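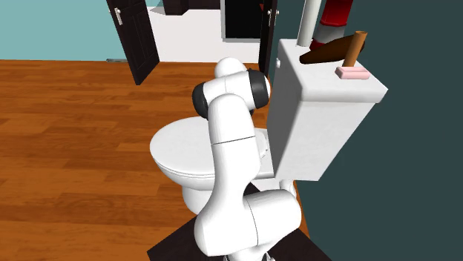 Füllgeräusch am Aufsatzspülkasten – Druckminderer oder Füllventil?

LHägglund
27/05/2022
Beiträge: 13

Beim Nachfüllen des Spülkastens entsteht ein Pfeifton, der gegen Ende des Füllvorgangs ansteigt und beim Schließen mit einem kurzen Schlag endet. Ruhedruck am Eckventil gemessen: 7 bar. Bauform wie auf dem Bild, also ein schlichtes weißes WC mit Spülkasten hinter dem Becken. Füllventil ist ein Eltico mit seitlichem Anschluss, Baujahr unbekannt. Zuleitung Kupfer, die letzten 150 cm auf Putz. Das Gebäude steht in Asach am unteren Ende der Versorgungszone, ein Druckminderer ist nicht eingebaut. Drosseln am Eckventil verschiebt den Ton nach oben, beseitigt ihn aber nicht. Was würdet ihr zuerst angehen?

rohrnetz_sued
Beiträge: 1192

Den Druck. Bei sieben bar Ruhedruck erübrigt sich die Diskussion über das Ventil. Druckminderer hinter dem Hauswasserzähler, danach neu messen. Der Schlag beim Schließen ist ein Druckstoß, und auf die Dauer leiden darunter auch die Magnetventile von Spül- und Waschmaschine. Sicherheitsventil am Speicher hast du hoffentlich geprüft.

M. Takács

Sehe ich anders. Der Minderer ist fällig, keine Frage, aber der Pfeifton mit steigender Frequenz kommt fast immer von der Membran oder von einem zugesetzten Sieb. Mit dem Minderer wird er leiser und bleibt. Eckventil zu, Kasten leeren, Ventilkopf abnehmen, Membran ansehen. Kostet eine Viertelstunde. Wenn die Dichtkante eingelaufen ist, neue Membran einlegen und den Drosseleinsatz gleich mit tauschen.

rohrnetz_sued
Beiträge: 1192

Und in einem Jahr ist die neue Membran wieder eingelaufen. Erst Ursache, dann Verschleißteil.

M. Takács

Bestreite ich nicht. Gefragt war, was man zuerst angeht, und dafür muss kein Installateur kommen. Für den Minderer an der Hausleitung schon.

kalkspur

Frage am Rande: Wie ist der Kasten auf dem Becken entkoppelt? Bei mir lag er ohne Zwischenlage auf der Keramik, der Körperschall ging bis ins Nachbarzimmer. Schaumgummiring nachgerüstet, Schrauben nur handfest. Und wie kommt man bei dir an die Technik? Es gibt Ausführungen mit einer Platte auf der glatten Fläche, da ist das Ausbauen Fummelei. Sieht dann in der Art so aus:
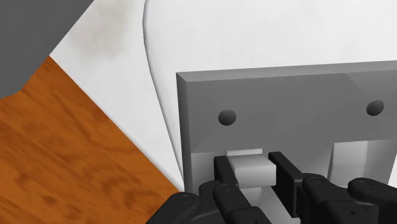

Graue rechteckige Platte auf weißer, glatter Fläche.

LHägglund
Beiträge: 13

Nein, bei mir ist der Deckel lose aufgelegt. Zwischenlage ist vorhanden, Zustand nicht geprüft.

Nachtrag: Ventilkopf ist abgenommen. Sieb zu zwei Dritteln mit Kalkgrus belegt, Membran an einer Stelle sichtbar verformt. Sieb in Zitronensäure gelegt, Membran umgedreht wieder eingesetzt. Der Pfeifton ist weg, der Schlag beim Schließen ist unverändert da.

M. Takács

Membran umdrehen ist eine Notlösung, das hält nicht lange. Bestell eine neue – bei Cheung gibt es die Sätze einzeln, Bezeichnung steht unter dem Ventilkopf. Die von Plevley passen mechanisch, haben aber eine härtere Mischung und schließen bei niedrigem Druck schlecht.

kalkspur

Die von Plevley laufen bei mir seit August einwandfrei. Allerdings bei vier bar.

rohrnetz_sued
Beiträge: 1192

Der Schlag bleibt, weil der Druck bleibt. Minderer mit Manometeranschluss nehmen, auf vier bar einstellen, Einbaulage nach Herstellerangabe. Die Leitung auf Putz zusätzlich mit gummierten Schellen fixieren, auf 150 cm reichen zwei.

LHägglund
Beiträge: 13

Auftrag für den Minderer ist raus, Schellen mache ich selbst. Messwerte trage ich hier nach.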